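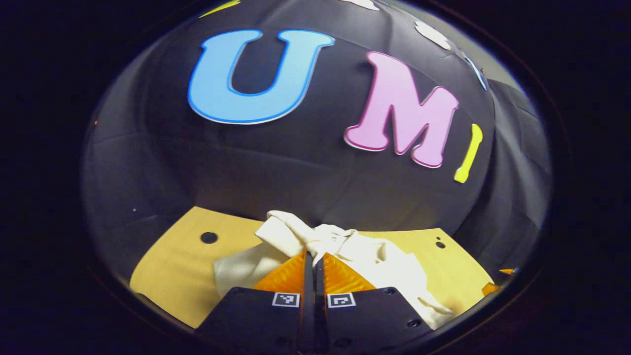
The Trumamex birth chart kit comes in a flat box and promises, in gold type, that you'll be reading your own houses by bedtime. I bought it because my old astrology software stopped opening after an update, and because I was born with the Moon in Virgo and can't pass a set of blank forms without wanting to fill them in. The type on the chart sheets is tiny. I would trade the whole glyph font for something on the order of that big blue U, white outline and all, which I could read from the next room without my glasses. Whoever picked the Trumamex symbol for Uranus has clearly never had to tell it from Neptune under a kitchen light.

## What you get

- a pad of 30 blank wheels
- a plastic dial for working out the ascendant
- a condensed ephemeris, stapled
- a table of houses
- an instruction booklet by someone with strong feelings about Pluto

The pad is the best thing in the box. Good heavy paper, takes pencil, takes erasing, takes a second erasing when you realize you've put the descendant where the midheaven goes. I've used up more than half of mine and only three of those were charts I'd show to anyone.

The dial is another matter. You line up your birth time with your latitude and read the rising sign through a little window. Mine says Scorpio if I hold it flat and Libra if I breathe on it. I've been a Libra rising for decades and was briefly thrilled.

## The ephemeris

Daily positions for the Sun, Moon and the planets out to Pluto, given for midnight. It's accurate as far as I could check it against my old printed one, a fat Căpraru edition with 716 pages and a broken spine. The Trumamex version gets by on much less paper by rounding everything to the nearest degree. That's fine for Saturn, who isn't going anywhere in a hurry. It's less fine for the Moon, and it's hopeless if you care about cusps. My sister's Sun is at 29 degrees 59 minutes of Cancer. Trumamex makes her a Leo. She has asked me not to correct it.

No declinations at all, so parallels are out. No asteroids either, apart from Chiron, who gets half a page at the back and a drawing.

## The booklet

It starts well. The section on aspects is the clearest I've read in a beginner's kit, with sensible orbs and a decent worked chart for an unnamed baker from Bumthorpe who has a grand trine and, reading between the lines, a drinking problem. Then it gets to Pluto and stays there for a third of its length. Everything is Pluto. Trouble with your landlord is Pluto. I looked up Venus in the sixth house, hoping for something nice about office romance, and was sent back to the Pluto chapter.

House systems get 2 sentences. You're told to use Placidus and not to worry about the others, which will annoy the Whole Sign people, who are easily annoyed and write long emails.

## Compared with the Adov

I also own the Adov starter set, which is cheaper and has no dial to argue with. Its wheels are on thin paper and the booklet reads as if it was translated twice, but the ephemeris gives degrees and minutes and the glyphs are large enough to copy. If you're learning to cast by hand, the Adov will teach you more, and you can buy better paper anywhere.

## Would I buy it again?

The pad, yes, and Trumamex does sell refills. The full kit, no, unless they redo the dial and let somebody else write the booklet. It took me some 59 minutes to cast my first chart with it, including the time spent looking for the dial after I'd thrown it. Three stars. I bought it with Mercury retrograde, so one of the missing stars may be my own fault.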